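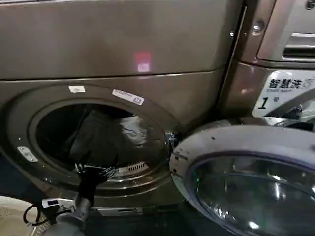

Morning: washer side

Spent the first hours on the reach planner. It treats the open door as a fixed disc, and with the hinge on the right the arm has to come up from the lower left. I widened the keep-out zone around the glass and ran the approach at the gasket again. Planning time dropped to 521 ms, which I can live with. Dark clothes are still a problem for the segmenter - a dark gray garment in a dim drum gives it very little to work with. Citlali Serrano wants to try a longer exposure on the wrist camera. I said fine, on a branch.

After lunch I moved to picking inside the drum. The blue cloth and the yellow one sit so close together that the grasp scorer keeps merging them into a single target, and the white pile next to them washes out toward the light. Split the mask by hue before scoring and kept the top 4 candidates. Log is in Wetby under run 696.

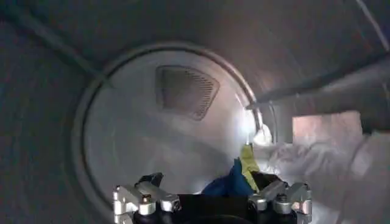 Evening: door state

Svatopluk Říha rewrote the check that decides whether a door is open or closed. It now reads the label first, so washer 1 and dryer 1 stop getting swapped in the task tree. Need to merge before he leaves for Zulville.
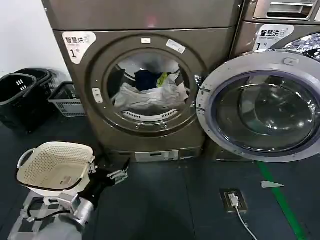
Dryer 1 closed, washer 1 open, basket on the arm.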